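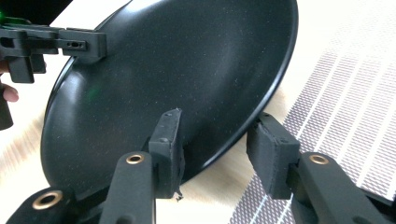
A black frying pan with light-gray speckles.

Vorna Cookware Swap: Your Questions

How does the swap work?
You bring in a pan you've stopped using, we give you a token for it, and you trade the token for anything on the shelves. We run from April through the fall, and you're welcome to stay and chat as long as you like (plenty of people do, and we keep the coffee going!).

Do I need to sign up first?
No, just come by. If you're bringing more than 4 pieces, though, please send us a note so we can clear a table for you. Last spring a lovely family arrived with their grandmother's entire kitchen and we ended up stacking saucepans on the windowsills.

What shape does my pan have to be in?
Clean, with a handle that doesn't wobble. A few scuffs on the outside are fine. We can't take nonstick pans if the coating is flaking on the cooking side, and I'm sorry about that, I know it hurts to part with an old favorite.

How should I look after a nonstick pan once I get it home?
Gently! Keep the heat at medium or lower, use wooden or silicone spoons, and let it cool before it goes anywhere near the sink. Wash by hand with a soft sponge. If you stack your pans, slip a dish towel between them, or even a paper plate, which is what I do.

Can I use one on an induction stove?
Some yes, some no. Hold a fridge magnet to the bottom, and if it sticks firmly you should be all set. We keep a magnet on a string by the door, so do try before you choose.

Do you take lids?
Oh, please do bring lids. We have 70 pans on the shelves right now and hardly a lid among them.

Is there a charge?
The swap is free. If you don't have anything to trade, a token costs $4, and the money goes toward the rent on our room at the Sulemana building, door 104.

Who do I talk to if something's wrong with my pan?
Ask for Dilwyn Gough at the front table. Bring the pan back with you and he'll help you pick another, no receipt needed.

Page updated 31 May 2022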